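Kernow care labelling talk - speaker notes
Section 2: denim and finished garments

Slide 4. Opening point
Start with weight. The children's denim in the Stetex range is 400 g per square metre before finishing. State the figure once and move on; it is on the handout.
Finishing takes colour out in selected areas. A faded patch on the thigh is part of the design and is not to be logged as a fault. Graders new to the line still log it.

Slide 5. Reading a pair of shorts
Lay flat, waistband to one side, legs apart. Compare the fade on one leg with the fade on the other. Size may differ between legs; a soft edge is acceptable. Then check the hems: tan topstitching parallel to the fold, loose threads trimmed. 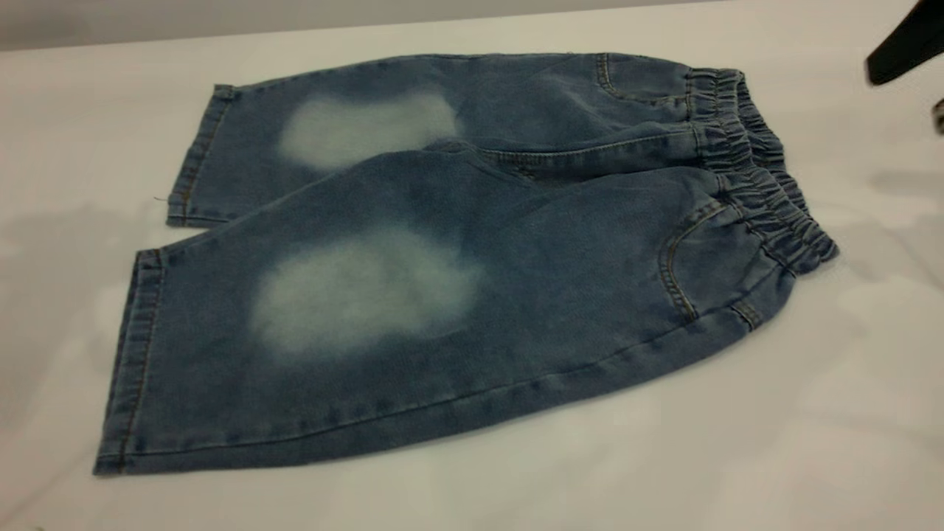
Slide 6. Elastic waists
Pull-on styles only. Stretch the waist by hand, release, lay flat again. The Gokier sheet gives 27 cm relaxed for the smallest size - check against the sheet, not the swing ticket.
Pause for questions on measuring.

Slide 7. Folding
Leg over leg, hems level, waistband outwards. Pack by size. Hand over to the Yusof packing slides.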